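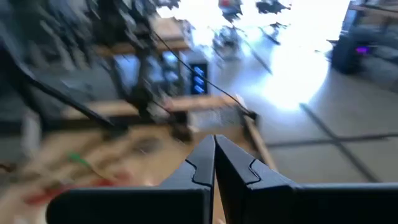 MOSCOMBE, July 4, 2021. The town's shared workshop on Pradholm Street will close for 2 days in September so that its members can find out what is in it.

The decision passed on a show of hands, 22 in favor, after an evening meeting that ran long because the person with the agenda had put it down on a workbench. It was recovered under a coil of wire.

The workshop, which opened in a former seed warehouse, holds 2,739 items according to an inventory drawn up over the spring by Meenakshi Dubey, a retired payroll clerk. Her list gives each object a line and, where possible, a name. Another 669 entries read simply "part of something."

"I was generous," Dubey said. "If it had a screw in it, I called it a part."

Under the plan, wooden tabletops are to be cleared at the end of each day, down to the last bit of cable. Computers will stay on the low wooden racks, where members say they are happy with them, but nothing else may be stacked there. Cables that hang across the room will be taken down, traced to both ends and either labeled or retired. Members have been asked not to label a cable "cable," as happened in the last cleanup.

The matter of the wooden shelves took up most of the meeting. Viktória Katona, who built several of them, argued that shelves are for things people use and that the workshop had been treating them as a kind of pension scheme. She proposed a simple test: anything without an owner's name on it by the first morning goes into a bin by the door. The motion carried after the word "bin" was changed to "crate."

Riluson, a hardware store two doors down, has offered paper tags and the loan of a hand truck. The Sárközi bakery will send over rolls on both days, on the condition that the workshop return its tray from the last cleanup. The tray is not on the inventory.

Some members remain unconvinced. One said he knew exactly where everything was and would not be able to say the same once it had been put away. Another asked whether glowing lights on a computer meant it was in use or just pleased with itself, and was told to ask before unplugging anything.

The doors will be locked to general users during the cleanup, though members who want to claim their belongings can come in at any time. Gloves are recommended. Anyone bringing in new items will be asked to take them home again.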